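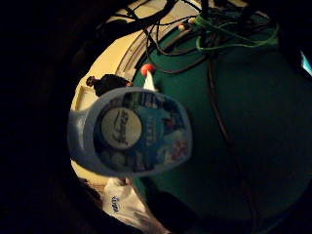 Sample view from the hand-held gripper tool: detergent bottle, loose cables behind.

Jeltstead Backroom Handling Set: data card

Maintainer: Lise Beaulieu, Jimeo
Site: Sheehan returns depot, Jeltstead
Version: 4
First released: June

Summary

The set holds 204 recordings of staff sorting mixed household goods with a hand-held gripper. It was collected to train the pick stage of Bistum, the sorting arm now on trial at the depot. Each recording covers one item, from approach to release. Video comes from the camera on the gripper. Jaw opening and wrist pose are logged alongside it.

Work covered

The returns bench takes goods that arrive without usable packaging. Before the trial, one person per shift lifted each item, checked it for leaks or damage, and put it in one of six bins. The set covers the lift and the placing. It does not cover the check, which is still done by eye and by hand.

Items fall into four groups:

- bottles and tubs, including handled bottles such as the light blue one in the sample
- cables, plugs and small electrical parts
- bags and soft wrapping
- small loose parts that fit none of the above

Items were left as they lay. Staff were asked to work at their usual pace and to use whatever grip they would normally use. Cluttered views were kept, including those where cables cross behind the target or a plastic bag lies close to it.

Who recorded it

Twelve members of the bench staff took part, during paid hours. Nobody was required to. Names are not stored with the recordings, and a person's recordings can be withdrawn on request to the maintainer. Recording speed is not logged per person and must not be worked out from the timestamps. This was agreed in writing with the staff before the first session and is a condition of use.

Changes to the job

The arm takes rigid items from the first belt. Bench staff have moved to inspection, cable sorting and clearing faults. Lifting is down, but standing time has not changed. Several people reported that the work now comes in bursts: long spells of watching, then a run of rejected items all at once. The rota was altered so that no one stays on fault clearing for more than two hours.

Inspection was added to the job description and regraded. Fault clearing was not, and the matter is still open with site management. Users who cite this set as evidence of reduced workload should state both points.

Known limits

- Printed labels are often blurred at close range. Do not use the set for text reading.
- Dark areas at the border of the view are common and can cover a large part of it. Mask them before training.
- Thin cables against dark surfaces are poorly separated. Expect missed segments.
- Item weight is not recorded. A full bottle and an empty one carry the same group tag.
- Left-handed use is under-represented.

Files

Each recording has its own folder with the video, a pose log and a short notes file. Notes were typed by the person recording and have been corrected for spelling only. Group tags are in the index at the top level.

Permitted use

Research and internal development. Use for monitoring staff or setting pick-rate targets is not permitted. Report faults and tag errors to Lise Beaulieu, quoting the folder number.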